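Kite Day: notes for this year

Kite Day at Westau is Tue 15 May, on the upper field, from the end of school until the light goes. As before, it is a family event with no prizes and no entry list. The format has changed in two places, both covered below.

Line length. The limit is now 70 meters for every kite. Last year there was no limit for adults, and Jaanus Šimkus had 249 meters out when the wind dropped. The line came down across the hedge, the lane and both of the Dewan sheds, and recovering it took the rest of the evening. Please mark your line at 70 meters with a turn of colored tape before you arrive. Measuring on the field holds everyone up.

Launch spacing. Toddlers and their parents have the strip by the gate. Kites with one line go in the middle, and anything with two lines goes to the far end, past the bench. The two-line kites pull sideways and cover more ground than people expect, so leave 40 meters between pilots there. Children under seven should not hold a two-line kite alone in a steady breeze.

Making the kites. Most families build theirs the weekend before, and the plain diamond is still the best choice for a first attempt. Use a spine of 90 centimeters and a cross spar of the same length or slightly less, tied a quarter of the way down from the top. Cover with wrapping tissue or a thin trash bag. Tissue looks better and tears sooner. Wheat paste is adequate for tissue but needs a full night to dry; tape works on plastic and needs no waiting. Bow the cross spar with a string across the back, with a gap of 10 centimeters between string and spar at the center.

The tail causes the most trouble. A kite that spins needs more tail, and a kite that will not climb may have too much. Start with a tail five times the length of the spine and cut it back on the field — scissors will be at the gate. Areeba Bugti's children tie old birthday ribbon along theirs, one bow every hand's width, and it flies well enough.

Retired kites. By custom, last year's kites get one more flight before they are taken apart. Keep the spars if they are straight. The tissue goes in the paper recycling once the string and tape are off. Names and ages are usually written on the spine, and several families save that piece. Nazma Dewan has a bundle going back to when her eldest was 3.

Weather. If the wind is too strong to walk a stroller comfortably up the path, we move to the next dry evening. Karthik Patwary will send a message by lunchtime. Light rain is not a reason to cancel, but tissue kites should stay home in it.

Supper is shared and eaten on the grass. Bring one dish that can be eaten cold, plus your own plates. Ashraful Haque is making the lentil salad again and asks that somebody else bring bread. 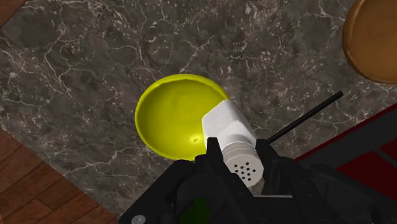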